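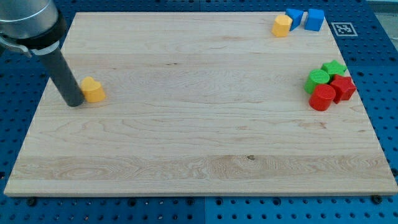 *Maple board, arm at the yellow heart. Greens and reds grouped on the right.*

December, 7:40 am, bench 2

In early, Karim already here. Zeman cell up, no faults overnight. Leaving this for Houda and whoever has the bench after lunch.

Pushing policy on the block board, rod tool, typed instructions. Kemside trays get the same policy later if this holds, so the point today is the operator side: who types what, how long they stand there, when they grab the stop.

**Morning runs**

- 94 pushes logged before first break. Nearly all the far-edge misses are on the blue ones. Cube goes over the back lip, somebody has to walk around and put it back. Same complaint as last week.
- Stars are bad. Rod slips into the notch between points and the block spins in place. Cylinders roll off line if hit even a little off center.
- Heart ok from the flat-ish side, not from the point.
- "move the heart to the blue triangle" fine. "put the yellow ones together" fine from Elias, not from Maricruz, who types "get the yellows by each other". Same thing!! Need more phrasings in the set, and from floor people, not just us.

**Floor side** (for Rima's write-up)

Talked to Maricruz at break. She had 9 years on hand sorting at Kemside before moving over here. Notes more or less as she said it:

- back and wrists better, feet the same
- hand sorting you could talk to the person across from you. Now you watch a screen and read, and the talking is gone. She minds that more than I expected
- doesnt like that a reset counts as idle time on the Giketora sheet. She's right, walking around for a fallen block is work. Rima to raise it with Floten, they own the sheet template
- wants to be told when the policy gets swapped. Last swap went in between shifts and her old wording stopped working, she thought it was her

That last one is on us. From now on: swap = note taped to the monitor + a line in here. I'll do the first one.

Three operators trained so far, want six by the time the trays come. Karim thinks one person can watch 2 cells. I don't, not with the current miss rate. Elias says try it for an hour and log it. OK, but Maricruz picks the hour.

**Stop button**

Moved it to the left side of the station after Houda pointed out she had to reach across the keyboard. Left handed people didnt come up once when we laid this out. Ask the next group before we bolt anything.

**To do**

- phrasings from the floor, paper form is fine, I'll type them in
- try lower speed near the far edge (Elias)
- reset time as its own column, seperate from idle
- Karim: spare rod tip, where is it
- re-run stars with a shallower approach

11:15 - slower at the edge seems to help the cube. Only did a handful, no numbers yet. Triangle still turns when it's hit on a corner. Houda has the bench from 1.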